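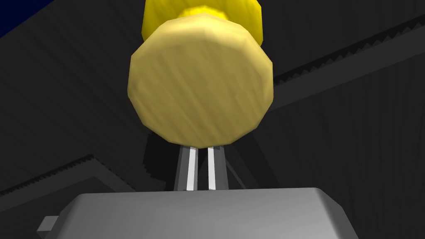

Re: [brurdale-allotments] Water butts and the June hose rota

2 min read

Home Archive Threads Subscribe Help

Posted 02/06/2023

Quick one, on my lunch. Replying to the bit about the tank behind the Danari fence.

> Went up last night and the big tank is down to the second ring again. I
> make that 487 gallons left out of 4000. Either there's a leak on the
> Pekell side or somebody is leaving the tap open overnight. Can we go back
> to hoses every other evening until it fills? Also the key to the pump box
> is missing from the hook.

Key first. I have it. Sorry. Went home in my coat pocket, will be back on the hook tonight.

Leak: don't think it's the tank. Walked the pipe Sunday from the pump box down to the Pekell gate and the ground is bone dry till you get to plot 23, then it's mush. Smells like a pond. My money is on the joint under the path, same one we wrapped two summers back with tape and a hose clamp. Tape was never going to last. Needs a proper coupling, one inch, and somebody with a spade for an hour.

Every other evening is fine by me but can we say which evenings. Last year half of us thought odd dates and the other half thought Mon/Wed/Fri and it was a free for all. Suggest:

- odd plots on odd dates
- even plots on even dates
- seedlings and anything under glass, watering can, whenever you like
- no sprinklers at all, sorry, they drain the tank faster then anything

Beans will cope. Mulch them. There are still 3 bags of straw by the Ueda shed, help yourselfs before it gets wet and goes moldy.

If the level hasn't come up in a week with everyone on alternate days then fine, I'm wrong, it's the tank, and we drain it and look at the seam. Would much rather not do that in June.

Can anybody lend a one inch coupling? Otherwise I'll buy one and put the receipt in the tin.

Got to run. Shut the gate behind you, deer were in the lettuce again.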